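Plomach Cable Wrap, Hook and Loop, Precut
Home > Cable Care > Wraps and Ties
Sold by Clestine. Ships in a flat carton.

Plomach is a reusable wrap for charging leads, extension cords, network cable and other light cords. Each wrap is a single strip with hook on one face and loop on the other. A slot near the wide end lets the wrap stay attached to one cable when the bundle is opened. Sold in two widths, in black, gray or white.
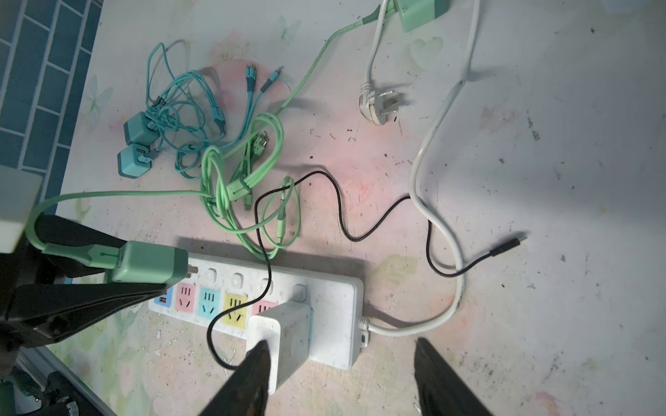

Charger leads and a power strip with a row of small switches.
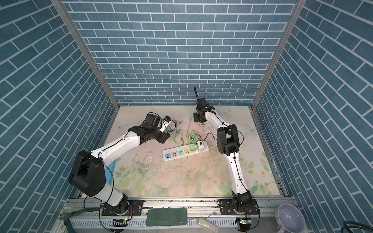
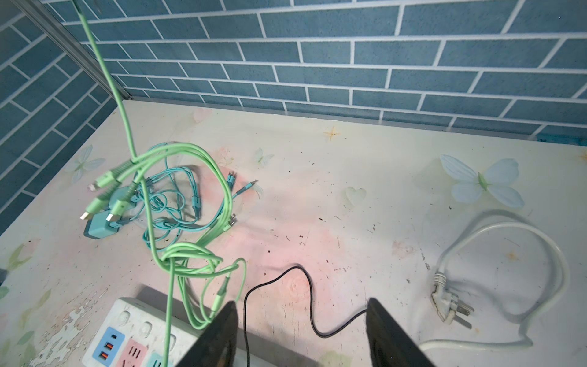 Product details

The wrap is cut from a continuous woven tape and heat-sealed at both ends. The hook face is low profile and will not catch on most smooth cable jackets. It will catch on braided fabric sleeves. For braided cords, turn the strip so the loop face is against the cable and close it over itself.

The narrow width is intended for phone leads, earphone cords and thin network cable. The wide width is intended for extension cords, monitor cables and grouped power leads. Both widths are supplied at the same length, 11 inches. Excess may be trimmed with household scissors. A trimmed end has no heat seal and may fray slightly with repeated use; cut at an angle to reduce this.

Contents of the pack

Wraps, one width and one color per pack
Paper label sheet, write-on, matte
Instruction card

The label sheet is the Whitcombe type, as used on our bin and drawer tags. Labels fold around the tail of the wrap and stick to themselves. They accept pencil and ballpoint. Felt-tip ink can smear before it dries.

Specifications

Material: nylon, woven
Closure: hook and loop, back to back
Length: 11 inches
Widths: narrow, wide
Colors: black, gray, white
Reuse: more than 100 closures under normal indoor conditions
Location: indoor, dry
Electrical rating: none. The wrap is not an insulator and must not be used to repair a cord.

How to fit

Unplug the cord at the wall end. Lay it out at full length and let any twists fall out. Pass the narrow end of the wrap around the cord and through the slot, then pull until the slot sits against the jacket. The wrap is now fixed to that cord.

Coil the cord in loops of even size. Do not wind it around the adapter body. Tight turns next to the adapter put strain on the point where the cord enters the housing, and this is where most leads fail. Leave a short free length between the adapter and the first loop.

Close the wrap around the coil with light tension. The bundle should hold its shape but still allow a single cable to slide when pulled by hand. If the jacket is visibly pinched, reopen and loosen.

For cords that run along a desk edge or the back of a cabinet, place a wrap at each change of direction and one at the midpoint of any long straight run. Keep power leads and data cable in separate bundles where space allows.

Use with power strips

Bundle the leads behind the strip and leave the switches and sockets clear. Do not coil spare cord on top of the strip or underneath it. A coiled cord under load gives off heat, and a tight bundle holds that heat in. Where a high-draw appliance is connected — a heater, kettle or iron — leave its cord uncoiled and do not wrap it at all.

Large adapters may cover the next socket. This can often be solved by moving the adapter to an end position. Short extension leads are sold separately under the Emia name.

Care

Lint collects in the hook face and reduces grip. Remove it with a dry toothbrush or the edge of a strip of packing tape. Wraps may be hand washed in cool water with a little dish soap. Air dry flat. Do not iron, and do not put in a dryer.

Store unused wraps flat, with all hook faces pointing the same way. If stored loose in a drawer they will lock together — they can be separated by peeling, but pulling hard will wear the loop face.

Not suitable for

Outdoor use
Contact with hot pipes or lamp housings
Carrying or hanging loads
Fiber optic cable

Warranty and returns

Clestine warrants the Plomach wrap against separation of the hook and loop layers for 2 years from purchase. Normal wear of the closure surface, fraying of trimmed ends and damage from heat are not covered. Unopened packs may be returned in the original carton. Opened packs can be exchanged for the other width if the label sheet is unused.

Related items

Whitcombe write-on labels, refill sheet
Emia short extension lead, grounded
Plomach continuous roll, uncut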